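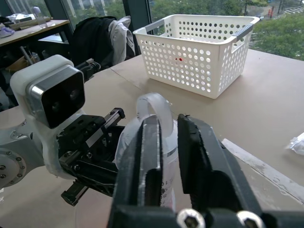
Our project for the packaging unit was about bottles, and which shapes are easiest to store, carry and use again. Igor Ziółkowski and I (Stanisława Laskowska) spent three weeks on it and we loved it way more than we expected to! We started with handles. A frosted bottle with a loop on top and faint graduation marks up the side became our favorite style, partly for the loop and partly for being see-through enough to check the level. White baskets with rows of round holes were our choice for storage – you can rinse them in the sink and they dry fast.

For the survey we asked 108 students at Saliba Hall which bottle they would keep after it was empty, and 21 of them picked one with no handle at all. That surprised us. Most of those 21 said they store bottles lying down in a drawer, so a loop just gets in the way. We had only planned for shelves, so Igor redrew our layout that same night.

Our final design, Katine, has a folding loop and darker numbers. The first paper model was too top-heavy and fell over every time, but the third one stands up nicely. We want to try a bigger size in July, with a wider neck for powders.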